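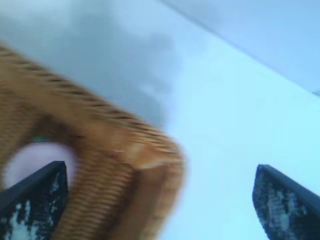 1. Where the arm build has gotten to

Teodoro Ocampo
@teo_ocampo_builds

Long thread, mostly complaining. I've been building a robot arm in the shared workshop in Hornport since spring, and as of this week it can move a small pink lump from a table into a basket. I could do this myself at age one. I was cheaper to run, too.

2. For people who joined after the gearbox meltdown in August: the arm is a secondhand Clidimach that came to me with no manual and one joint that made a sound like a goose. The goose is gone. There is now a quieter sound in a different joint, and I've decided we're friends.

3. The software is mine and it's called Noduline. I picked the name at one in the morning because it wasn't taken. I have since learned that people hear it and ask if it's for skin. It is not for skin. Please stop asking at parties, of which there have been two.

4. Scoreboard, as people keep wanting a number. Last full run: 131 tries, 106 lumps in the basket. I was thrilled with that for an entire bus ride home. Then I did the subtraction.

5. A try counts as good only if the lump ends up inside the basket and the basket ends up where it started. I added the second half of that rule after an evening when the arm delivered the lump beautifully and then took the basket along for a walk.

6. Parts so far, for the person who asked:
the arm (used)
a two-finger gripper (used, then opened up, then used some more)
a power supply that I trust
a power supply that I do not trust, in a drawer, as a warning
one woven basket
one lump

7. The basket was the bargain of the whole project and has caused most of the trouble. The sides flare out, so the rim sticks out farther than the bottom. Any sane robot project uses a plain box with straight walls. I wanted something with character.

8. That braided rim is the character. If a fingertip comes down in the wrong place it meets braid, and braid does not give way politely. The motor pushes, the basket slides, my software reports "placed" with total confidence. I wrote that software. I know exactly where it gets the attitude.

9. First fix: come in higher. Worked on the rim and wrecked the drop. From up there the lump has time to think about its options.

10. Second fix: come in over the middle and go straight down, slowly, with a waypoint above the basket that the arm has to reach before it's allowed to have any ideas. Boring. Much better. I lost an entire evening trying to find a clever version of this before doing the boring one.
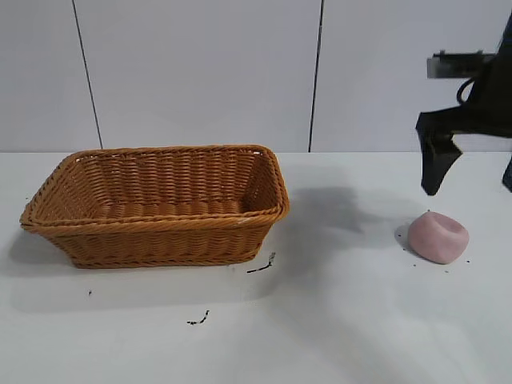
Basket on the left, lump on the right, fingertip over the lump's side of the table. The commute.

11. Picking the thing up is a separate department with its own problems. You'd think a squat roundish lump would be easy to grab. It is easy to grab badly. Close a bit too high and the fingers ride up over the top. Close too low and you are now testing the table.

12. I had the closing force set by a formula. It was a lovely formula and it had a square root in it. Replaced with a plain limit: close until the current goes up, then stop, wait 10 milliseconds, check again. The square root is survived by its comments, which I left in the file out of respect.

13. @ mention to Đặng, who has the bench next to mine and asked, very gently, whether I'd tried making the fingers meet in the same place. I had not. They were off by enough that I could see it once somebody had been gentle at me.

14. Fixing it was two screws and a shim cut from a yogurt lid. Please imagine the invoice if I'd paid a person for this. "Diagnosis: looked at it. Materials: dairy."

15. Reply to several of you: no, I'm not doing any machine learning yet. It's a list of positions and some stubbornness. Everybody tells me learning is the way to go and they're probably right, but I would like to understand one failure completely before I start getting them in bulk.

16. Also to several of you: yes, it stops if you hit the big red button. Yes, I've hit the big red button. I hit it once with a sandwich in my hand and the button has been slightly sticky from then on. I did clean it. It remembers.

17. Cables. Oh, the cables. Everything that runs to the wrist has to survive the wrist turning, so there's slack in it, and slack wants to go somewhere. I've had a loop catch on a bracket mid-move. The arm kept going. The connector did not.

18. My current cable policy is to turn the wrist by hand through every position I plan to use, with the power off, watching the loops the entire time. It takes ages and I look like I'm teaching it to waltz. No connectors lost under this policy. I'm not allowed to say that out loud near the bench.

19. Zip ties are not strain relief. I know. I KNOW. Three people in the replies to my last thread sent me the same diagram of proper strain relief. It's a good diagram. I've printed it out and zip tied it to the shelf.

20. Things Noduline has reported with confidence this month:
"placed" (it had not placed)
"gripper closed" (on air)
"home" (it was nowhere near home)
"ready" (bold)

21. The "home" one was my fault in an interesting way, so let me bore you. I'd moved the table. A small nudge, with my hip, while reaching for a screwdriver. Every position in the file was taught against the table as it used to be, so the arm went on working perfectly in a room that no longer existed.

22. Now I check the table against tape marks on the floor before each session. Đặng suggested bolting it down. It's a shared workshop and I'd like to go on sharing it, so tape it is.
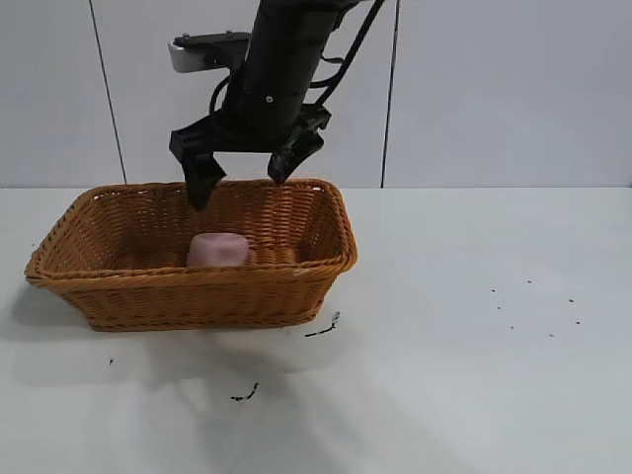

23. Which brings me to letting go. Opening the fingers wide ought to be the easiest move in the whole program. You've arrived, you open your hand, congratulations. Except that the fingers open outward, and outward is where the rim lives.

24. So the order of operations matters a lot more than I assumed. Open a little. Go up a little. Open the rest of the way. I had it as one big flourish, like a magician, and the magician kept elbowing the furniture.

25. Splitting the release into stages cost a bit of time per cycle and I resent every bit of it. It also got rid of nearly all the basket walks. I resent that less.

26. Somebody asked what's behind the misses that are left. From the log, in order of how annoyed I am:

Fingers closed on the shoulder of the lump and it squirted out sideways.
Lump released fine, landed on the rim, considered both directions, chose wrong.
Arm timed out waiting for a position it had already reached. Mine. All mine. A less-than sign pointing the wrong way.

27. I found the less-than sign at half past eleven at night and made a noise. Whoever was in the wood room came to check on me. We've never been introduced and now I suppose we have.

28. With that fixed I did five quick tries and all of them went in. This proves nothing and I'm well aware. I told everyone anyway. I told my mother, who asked what the basket was for.

29. Reasonable question. The basket is for the lump. The lump is for the basket. It's a closed economy.

30. What I'd do differently, to the person starting from zero who messaged me: teach the positions last. I taught them first, then changed the fingers, then taught them again, then moved the table. I have taught this arm the same trip so many times that I dream in joint angles. Get the hardware to hold still first.

31. And keep your old position files! Name them something you can read. I have one called final, one called final_b, and one called usethis that you must under no circumstances use.

32. Small print for the gearbox people: the joint that used to honk is running fine with the new grease. I went with less of it than last time. Last time I packed it like a suitcase and it came out through the seal and onto my shoes.

33. Next job is getting the lump back out of the basket, so that I'm not the one resetting it after each try. At the moment the robot does half the work, I do the other half, and only one of us gets filmed.

34. Going down between those flared sides, gripping, and coming back up without lifting the basket too is going to be a whole new collection of bad words. I've drawn it out on paper. On paper the fingers fit. On paper the goose joint was also fine.

35. If you've got a good way of detecting "I am holding the lump" as opposed to "I am holding the lump and also a basket", I'm all ears. Motor current at the wrist is my first guess. Đặng's guess is a kitchen scale under the basket, and I'm irritated by how good that is.

36. Okay, workshop closes at ten and I still have to find the other half of the shim. Code goes up once I've taken the swearing out of the comments, so allow some time for that.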